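## 4. Folding trousers and jeans

Applies to full-length trousers, jeans and work pants going into a Lodik drawer insert or a Wanari under-bed box. For shorts and skirts, see Section 5. Shirts are covered in Section 3.

### 4.1 Before folding

1. Clear a flat surface at least as long as the garment. A made bed is suitable. Pull the bedspread tight first, as wrinkles underneath will carry through to lighter fabrics.
2. Empty all pockets, including the coin pocket.
3. Close the zipper and fasten the top button.
4. Check that the garment is fully dry at the waistband and inner seams.

> **Caution:** Do not store damp denim. Dark dye can transfer to the liner of the box and to light-coloured items beside it.

### 4.2 First fold (lengthwise)

1. Lay the garment face up with the waistband away from you.
2. Take one leg by the hem and the outer seam and bring it over the other leg.
3. Line up the two hems. Small differences in leg width are normal and do not need correcting.
4. Smooth from the waistband down to the hem with the flat of the hand. Do not pull on the stitching.
5. Tuck the point of the seat seam inward so that the long edge is close to straight.

At the end of this step one leg rests on top of the other. Some of the lower layer may still show along the sides — this is acceptable up to the width of a finger. 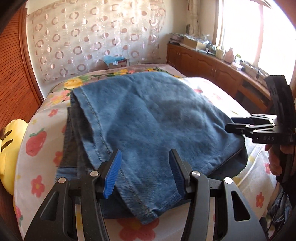

*Figure 4-1. Jeans after the first fold, hem end nearest.*

If more of the lower layer shows than the limit above, open the garment and repeat steps 2 to 4. Trying to push the layers into line from the side tends to bunch the fabric at the knee.

### 4.3 Second and third folds (crosswise)

1. Bring the hem up to a point just short of the waistband. Leave a gap of two fingers.
2. Press down lightly along the new fold to let the air out.
3. Fold in half again toward the waistband.
4. Turn the bundle over and check its width against the insert. The Lodik insert has an inside width of 350 mm.

**Note:** Heavy denim may spring open after step 3. Leave it under a folded blanket for a few minutes before placing it in the drawer.

### 4.4 Placing in the drawer or box

1. Stand each bundle on its long edge with the rounded fold facing up.
2. Fill from the back of the insert to the front.
3. Fit the divider (part no. 774) after the last bundle. Do not force it.

> **Caution:** Do not stack other items on top of upright bundles. The drawer may jam on closing.

Revised 5/31/21 — F. Prins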